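**보도자료 | 2024-09-25**

# 리눔, 가사용 로봇 집게 구매 보류… "시연 영상만으로는 예산 못 쓴다"

숙박·세탁 관리업체 리눔(Linum)은 침구와 의류 정리용 로봇 집게의 도입 계약을 내년 3월까지 미룬다고 밝혔다. 당초 검토안은 공급사 유판키(Yupanqui)의 장비 40대를 한 번에 들이는 내용이었다. 회사는 이를 4대 규모의 유상 시험으로 줄이고, 나머지 예산은 집행하지 않기로 했다.

구매를 총괄하는 메르세데스 카브레라 이사는 "견적서에 본체 가격은 크게 적혀 있는데 패드 교체비와 현장 인력 비용은 각주에도 없었다"며 "이 상태로 투자 회수 기간을 논하는 것은 의미가 없다"고 말했다.
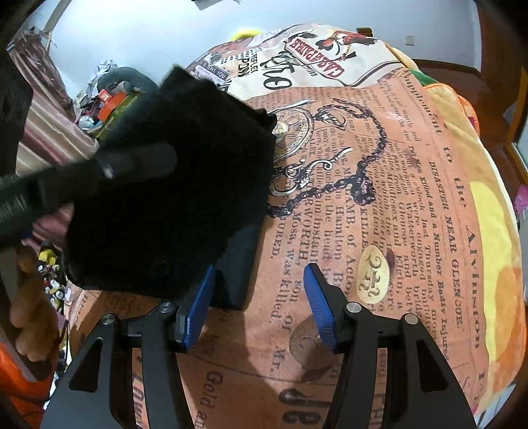
리눔이 가장 의심하는 항목은 작업 환경이다. 공급사 제안서의 처리 속도는 무늬 없는 작업대에 옷을 한 벌씩 펼쳐 둔 조건에서 나온 수치다. 실제 침실은 다르다. 신문처럼 글자와 삽화가 빽빽하게 인쇄된 침대 커버 위에 검은 천이 접힌 듯 놓여 있고, 옆에는 잡다한 물건이 쌓여 있다. 인쇄된 회중시계와 진짜 물건을 구별하지 못하는 장비라면 살 이유가 없다는 것이 회사의 입장이다. 파란 골 패드의 마모 주기도 아직 서면으로 받지 못했다.

시험은 에도(Edo) 지점에서 3개월간 진행하며, 쿠켁스(Cukex)가 기록을 따로 검토한다. 평가 항목은 9개로, 재시도 횟수와 사람이 개입한 시간이 포함된다. 공급사가 고른 영상은 평가 자료로 인정하지 않는다.

테오필로 카스타뇨 운영본부장은 "일손이 모자란 것은 사실이지만 그렇다고 아무 장비나 살 수는 없다"며 "기준에 못 미치면 4대도 돌려보낸다"고 말했다. 반품 운송비를 어느 쪽이 부담할지는 아직 협의 중이다.

문의: 리눔 구매팀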